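Brostberg makerspace sells its "repair bench evenings" on a promise that has yet to be tested

By Baptiste Bodin

The former printing works on the edge of Brostberg opened its doors to paying members in February, and the people who run it would like the town to believe it has already changed how we deal with broken things. A leaflet pushed through mailboxes on the east side says the workshop will "keep 400 household items out of the trash" before the year is over. The leaflet doesn't say how anyone will know.

The place is called Stitel, after the family that owned the presses, and it takes up the ground floor. The upper floor is still locked. Membership is $35 a month, with a lower rate for students and retirees, and for that you get a key card, a shelf and the use of the shared tables. Repair bench evenings are open to everyone. They begin at 1730 (the organizers write it that way, without a colon, on everything they print) and go on until the last person gives up.

The Brostberg town council put $2000 toward the opening. It isn't a large sum next to what the town spends on trash pickup, and Stitel's backers are right to point that out. It is still public money, and the application that went with it runs to seven pages, most of them about community. The word "measured" appears in it once, in a sentence about floor space.

I went along on two evenings. The first was busy. A man had brought a toaster, a couple had brought a lamp with a bad switch, and there was a line for the one good soldering station. The toaster went home in the same bag it came in, with advice. The lamp was repaired in twenty minutes by a retired electrician, who told the owners he would have done it in ten at his own kitchen table. A woman with a sewing machine waited more than an hour and was asked to come back the following month, when somebody who understood sewing machines might be there.

The second evening was slower, and gave a better look at what the members get up to when the public isn't bringing them toasters. Mostly they work on projects of their own. One corner is given over to casting and small models. Another is for electronics, and has spread well past the strip of tape that was meant to contain it. There's a shelf of half-built radios. A kayak hangs from the ceiling and belongs to a member who has since moved away.

None of this is a complaint about the members, who were friendly and, as far as I could judge, good with their hands. The question is whether it matches what the town was told it was paying for. The grant application talks about repair for residents. The tables, on the nights I saw them, were mostly occupied by hobby work, and hobby work is a fine thing that people have traditionally paid for themselves.

Ms. Marchuk, who coordinates the evenings and was the only organizer willing to talk at any length, doesn't accept the distinction. "You learn to fix things by making things," she said. "If I told people they could only come in with a broken kettle, I'd have a room with no one in it who could fix a kettle." She would not put a figure on how many items had been repaired since opening. A notebook is kept by the door for visitors to write down what they brought and what happened to it. I read through it. Most people had filled in the first column and left the second one blank.

Asked where the figure of 400 came from, she said it had been "a working number" and that the leaflet had been written by somebody else. She offered to find out who. At the time of writing I haven't heard back.

There is also the matter of Virkolero, the shared inventory system that Stitel says will let residents borrow tools from home. It was described in the application as ready for launch. On my second visit the sign-up page asked for an email address and then thanked me for my patience. Tools are still borrowed by writing your name on a card and hanging it on the hook where the tool used to be. Several members told me they prefer the cards. One of them had owned up, on three separate cards, to having the same set of hex keys.

The room itself could use some attention. The work tables are solid enough, and somebody has had the good sense to lay boards over the tops, which take the scuffs and stains that would otherwise go into the wood. Storage is another story. Equipment that has no shelf lives on the floor, and so do the cables that go with it. At the table nearest the casting corner, the power supplies sit on the gray floor beside a computer tower, and the black and red leads run out between them. A rolling stool is parked a short distance away. I wouldn't want to push it very far in any direction.
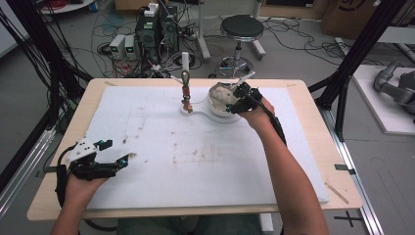
A bowl with a whitish-tan lining and a small upright stand share the board on one of the work tables, with the power supplies and their cables on the floor beyond. Photo: Baptiste Bodin

Marchuk agreed that the floor was a problem and said shelving was "next on the list." I asked to see the list. It was on the back of the door and shelving was the fifth item, after a new kettle, a sign for the street, a second soldering station and something that had been crossed out.

Whether the council minds is hard to say. Stitel was asked for a progress report at the six-month mark, and there is no rule on what the report has to contain. A clerk at the town office told me that a letter would be acceptable. She added that photographs were welcome.

Other towns have tried this kind of thing with mixed results, and the ones that lasted tended to have dull habits: a booking sheet, a scale to weigh what came in, a person whose job it was to call visitors a month later and ask whether the vacuum cleaner still ran. Stitel has none of those so far. A bathroom scale and a decent notebook would cost less than the new street sign. So would a phone call to the owner of the sewing machine, who told me she has since paid a shop in the next town to look at it. They had it back to her in four days.

Supporters say it is too early to judge, and there is something to that. The heating was only connected a few weeks after opening, and the soldering station was donated late. The retired electrician, who asked me to leave his name out of it, said the first year of any club is spent working out who has the keys. He plans to keep coming. He also said he'd like to see the toaster again, having thought of something he should have tried.

What the town ought to ask for is modest. It should want the second column of the notebook filled in. It should want a plain answer on Virkolero, including whether any of the $2000 went into it, a question that Marchuk said she would have to pass along. And if the evenings are going to be half repair and half members' projects, the next leaflet could say so – plenty of residents would come for the second half alone, and would know what to expect when they arrived with a lamp under one arm.

The next repair bench evening is open to all, starting at 1730, at the side entrance of the old printing works. Visitors are asked to bring one item each and any parts that have fallen off it. Sewing machines by arrangement.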